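Six Minutes for a Bottle of Tea
A home builder in Prildale on what his two-armed robot can and can't do

2019-04-24

The workshop is on the ground floor of an old print shop in Prildale, and members pay by the month for a bench and a key. The man I came to see has had his bench longer than most. He asked me to leave his name out, partly because his employer makes industrial equipment and partly, he said, because he has read what gets printed about people who build robots in their spare time.

"It's either a genius in a garage or a lunatic in a garage," he said. "I'm a guy who does wiring after dinner."

I told him up front that I had doubts. I have watched a lot of videos of robots folding towels, and I have never met a person who owns one that folds towels. He said that was fair and went to fill the kettle.

The project is called Odard. It has two arms, two hands and a body. The job he has set for it is to take a bottle of tea from a table and put it in the refrigerator. He has been working on that one job since last June.

Why a refrigerator?

"Because everybody says they want a robot to bring them a drink, and I wanted to see how hard the boring half of that is," he said. "Putting things away. You've got a door, you've got a shelf you can't see into very well, you've got a bottle that's heavy at the bottom and slick on the outside. A factory would never set it up like that. A factory would move the fridge."

He didn't build the arms from scratch, and he gets irritated when visitors assume he did. They came secondhand through a reseller named Ustenora, which he says described them as "lightly used." He rebuilt one of the joints before either arm would hold a position. His spending so far, which he keeps on a sheet of paper taped inside a cabinet door, comes to $2,787 for repairs, cable and parts. The arms themselves are not on the sheet. I asked what they cost and he said his sister had asked him the same thing.

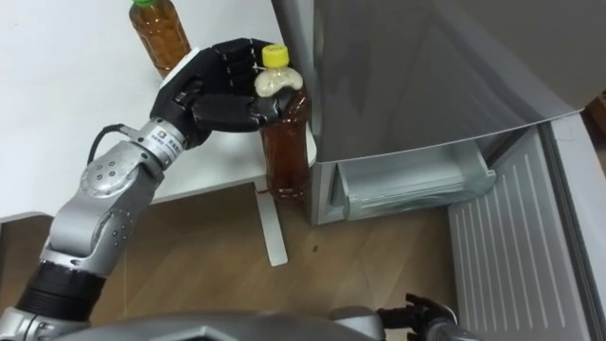
Odard with the yellow-capped bottle at the edge of the table, lower compartment open.

I asked him to talk me through a run, and I asked him not to give me the version he gives at open house nights.

"Okay. The grasp is decent now," he said. "The fingers and the thumb go around the upper part of the bottle, and I picked that spot after a lot of drops. Lower down it squeezes the plastic and the bottle squirms. What's bad is the turn. It has to go from the table over to the fridge without the elbow hitting anything, and the elbow on that arm is a big thing. It sticks out. People look at the hand, and I spend all my time on the elbow."

A full run takes six minutes when it goes well. I said my nephew could do it in a few seconds and would complain the whole time. He laughed, but he didn't argue.

He does keep records, and that counts for something with me. In his last set of 300 attempts, he wrote down every failure and what he thought had caused it. He let me leaf through the notebook. A lot of the entries say "slip." A surprising number say "me," meaning he had moved the table, left a setting wrong or put the bottle down somewhere he hadn't planned for.

"If I move the table the width of my thumb, it's a different problem," he said. "That's the part I'd want on the label if somebody was selling this."

So is it a robot that puts bottles away, I asked, or a robot that puts this bottle away from this table?

He took a while with that one. "Today? This kind of bottle, this table. I've got some software from the Dwivedi project, which other hobbyists use too, and it's supposed to help with finding the object when it isn't where you said it would be. It helps some. I wouldn't put my name on more than that." He pointed out that I wasn't printing his name anyway.

We talked for a time about the second arm, which I had taken to be mostly for show. He wants it to handle the door. Doors worry him more than bottles do, because a bottle that goes wrong lands on the floor and a door that goes wrong gets pulled against its hinge by a motor that doesn't know any better. He has an emergency stop on a long cord and told me he won't start a run without it in his hand. I was glad to hear it. I have been to demonstrations by companies with far more money where I couldn't have told you who was holding the switch.

What I couldn't get from him was a date. He used to tell people that Odard would be working at his house within 18 months. He has stopped saying it.

"I'd have to clear out half my kitchen," he said. "And then I'd have a kitchen built for the robot, and I'd be eating standing up."

I asked whether he would pay for one, finished, from a store.

"For what it does now? No," he said. "I'd get up and put the tea away."

He plans to replace the wrist cable next, and after that he wants to try a carton.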